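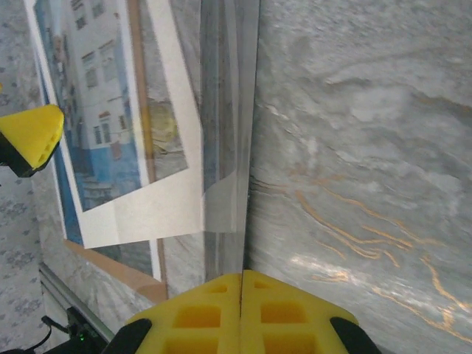 Search this journal
Advanced search

Category: Framing and Mounting / Methods

3. Materials and procedure

3.1 Frames and prints

The study used ready-made frames of the kind sold for home use. Each has a narrow border, a clear plastic sheet in place of glass, and a backing board held in by small tabs that fold flat against it. All the frames came from one supplier, Usska, and were bought in a single order in July. Plastic was chosen over glass because it does not break when dropped, but it scratches easily and it picks up dust as soon as the cover film is peeled off.

The prints were photographs of buildings with a wide white border. A wide border makes a crooked print easy to notice, as the eye compares the white strip on one side with the strip on the other. It also shows fingerprints. Prints were stored flat between sheets of tissue and were used once.

A total of 114 framings were logged. Seven were left out of the analysis, in each case because a tab had snapped off and the backing could not be held evenly.

3.2 Order of work

The frame is laid face down and the tabs are bent up. The backing comes out first, then the old insert, then the clear sheet. The sheet is held by its edges while it is out of the frame. It is wiped on both sides, put back, and the print is laid on it face down. The backing goes on last and the tabs are pressed flat, starting with one at the middle of each side. Treloar's shop notes from 1938 give nearly the same order for glass, except that he sealed the back with gummed paper.

An open frame and a closed one look much alike from the back, so the tabs are the thing to check before a frame is turned over (Figure 1).

Figure 1. Frame with the backing side up. The fastening tabs sit along the inner edge of the black border.

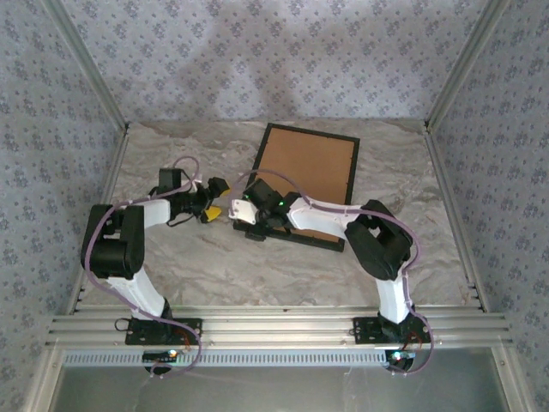
3.3 Scoring

Finished frames were scored by Clegg and Farías, working separately. They looked for dust under the sheet, marks on the white border, and tilt of the print. Tilt was measured with a ruler at two corners. Dust was scored under a desk lamp with the frame held at arm's length, following Kettle's practice at Wragg. Where the two scores differed, the worse one was kept.

No frame was reopened after scoring. The score sheets are held at Sandine and can be requested from the second author.

Tags: picture frames, backing boards, prints, handling
Shares 7 | Comments 0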